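Davside publishes results of gripper comparison for mixed-item bin picking

Two-finger, suction and soft-finger tools tested on the same arm over 3705 picks

August

Davside, the independent automation test workshop, has published the results of a comparison of three types of robot gripper picking mixed household items from an open bin. The work was carried out for Ondale, which packs returned homeware for resale and is planning to automate part of its sorting line.

The tests compared a two-finger mechanical gripper supplied by Ulach, a single-cup suction tool from Marinho and a soft three-finger gripper built in Davside's own workshop. All three were fitted in turn to the same arm and run with the same controller and the same picking software. Only the tool and its approach settings were changed between runs.

The item set was chosen by Ondale from its own returns. It included plastic cups, cloths, small boxes, wooden spoons, sponges and bottles. Items were tipped into the bin by hand and were not arranged afterwards. A pick was counted as successful if the item was lifted clear of the rim and held until the arm reached the drop point.

Across the full programme of 3705 attempts, the two-finger gripper had the highest success rate on cloths and on cups lying on their sides. The suction tool was the quickest on boxes and bottles but failed on most of the cloths. The soft gripper damaged no items and was slower than the other two on everything except sponges.

"We expected suction to come out ahead because most of the set is rigid," said Miroslava Fedoruk, test lead at Davside. "It did well on flat faces. The cloths pulled its overall score down, and Ondale gets a lot of cloths."

Items close to the bin walls were the main source of failed picks for all three tools. The two-finger gripper stopped on a force limit 56 times while reaching for items against a wall. After the first 200 attempts with each tool, Davside changed the approach angle near the walls and repeated those runs from the start. The earlier figures are given in an appendix to the report and do not count towards the totals.

Two camera positions were also tried, one fixed beside the workspace and one mounted on the wrist. The fixed camera gave a more complete view of the bin between picks, but the arm blocked part of it during a reach. The wrist camera gave better results on small items at the bottom.

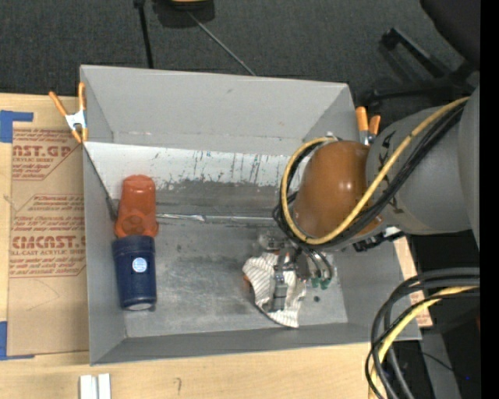

Cable routing took more time than planned. The wrist camera added a further cable to the arm, and the bundle had to be tied again after it limited rotation at the last joint. Florante Catacutan, who built the test cell, has included notes on the final routing in the report for anyone fitting a similar set of tools.

Changing from one tool to the next took 30 minutes on average, including calibration. Davside did not use a quick-change coupling for these tests.

Ondale will now run the two-finger gripper on a trial station at its own site, with a suction tool on a second arm for boxes. "We had been looking for one tool to handle the whole range," said Guido Bellini, operations manager at Ondale. "The results point to two stations, and we can plan the floor space on that basis."

A second round of tests is being prepared. It will use clear and shiny packaging, which was left out of the first round, and will compare two controllers on the same arm. Suppliers who wish to put forward a gripper or controller can contact Davside before the item list is fixed.

The full report, with results by item type and the settings used for each tool, is available free of charge on request.

Press contact: Eimear Tierney, Davside

Notes to editors

Davside tests grippers, arms and cameras for manufacturers and end users. It does not sell robot equipment. Ulach and Marinho lent the tools used in the comparison and saw the results before publication, but had no part in running the tests.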